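12 October 2025

Ripper tine for the 6 tonne machine, second go. Lysenko sent the new shank from Tatholm with a sheet claiming 2000 hours before the tip needs changing. I'd like to know whose ground they tested in. The last one was rounded off well short of 400 in the clay at Ollonville, and the sheet said much the same then.

Pin bores measured before fitting. Upper is fine, lower is tight on one side. Bevan reckons it's paint -- I reckon it's weld pull. Cleaned it back and it's still tight, so not paint.

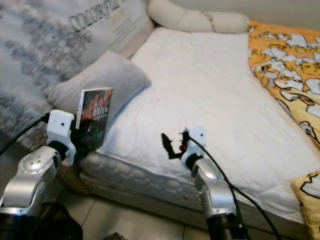

Two arms at the bed, book in the left gripper.

Weighed nothing yet, the hoist scale is at Vutholm. Olesia wants the shank hardness checked at three points before it goes anywhere near a customer. Agreed. The sheet gives one figure and doesn't say where it was taken.

Part no. 1210 stamped on the ear, not on the invoice. Ask Lysenko which is right.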